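Visit to the Benjelloun works, February

Our housing association has been arguing about bins for longer than I have lived there, so when Linnea Moen arranged a morning at the Benjelloun sorting works I put my name down. We met at the gate at 9.30 and were given orange waistcoats and ear plugs.

The works takes household waste from the town and the villages up to Fevel. Lorries tip onto a concrete floor in the first hall and a loading shovel pushes the heap towards a belt. The smell was less than I had expected, though it was a cold morning and the guide said July is another matter.

Our guide was Abdelghani Nasr, the shift manager. He took us up a steel staircase to a walkway over the first hall, then through to the drum. The drum is a long turning cylinder with holes in it. Small stuff falls through and the rest carries on to the picking cabin, where people stand on both sides of the belt and pull out whatever should not be there. He had a shelf of things found on the belt: a bowling ball, a kettle, a set of bathroom scales, a car battery. The battery had stopped the line for most of an afternoon.

Most of the questions were about film and bags. Thin plastic wraps itself round the shafts and has to be cut off with a knife at the end of each shift, with the power locked off. We were shown a shaft waiting to be cleaned and it looked like a bale of wool. The works sells its clean film to a firm called Pilalov, which will only take it if no more than 5 per cent of the load is something else. Loads over that come back, and the works pays the haulage both ways.

Paper goes out in bales stacked four high under a roof. Glass is not handled here at all. It goes straight from the bottle banks to another site, which two of our group had not known.

We had coffee in the canteen afterwards and Mr Nasr went through what he would like people to do at home. Keep food out of the paper. Do not put recycling in tied bags, as the pickers have no time to open them and a tied bag goes off with the general rubbish. Wrappers that crackle when you crush them belong in the general bin in our area. 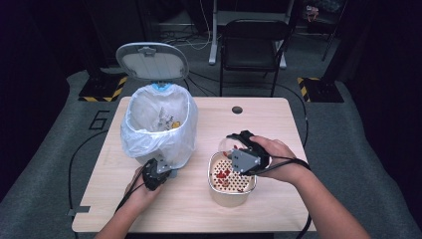

He also said that caddies with lids are worth the money if you have the space. The association bought 100 of the Miso ones two years ago and there are still 10 in the bicycle store, so anyone who wants one should ask Linnea.

We finished at noon. The works takes groups of up to 12 in the mornings and there is no charge. Wear flat shoes, as the walkway is open mesh. Parking is on the left before the weighbridge. Do not drive onto the weighbridge, as one of us did.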